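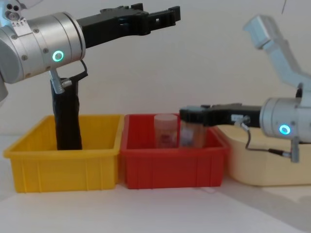 In Defense of the Second Bin

My brother-in-law believes in one bin. Everything on the counter goes into it, the bin goes into the closet, and he declares the kitchen clean. He has lived this way for years in Vinwood and can find nothing he owns, including, last March, his passport.

I am a three-bin man. I like plain plastic totes in loud colors, the kind a preschool might buy, side by side on a table where everyone can see them. Jars in red, say, and let yellow wait its turn. An empty bin bothers visitors. They want to put something in it. I tell them it's a parking space.

The storage business would prefer that I had better taste. A shop in Hollis will sell you a pantry system for $546, with lids that sigh when you close them and a booklet of 79 pages on how to think about lentils. I read the booklet. I now think about lentils less than I did before.

My totes do not sigh. They have ribs on the sides and a rim you can grab, and when paprika gets loose in one, you take it outside and hose it down. Try that with linen-lined seagrass.

See-through jars help too, up to a point. You can tell there's something reddish in there, and then you have to open it and smell it like everybody else. I still label mine, in handwriting my wife calls medical.

My brother-in-law came to dinner last week and asked where the salt was. "Red bin," I said. He looked in the closet.

Ridwan Simanjuntak
21 Jul 2020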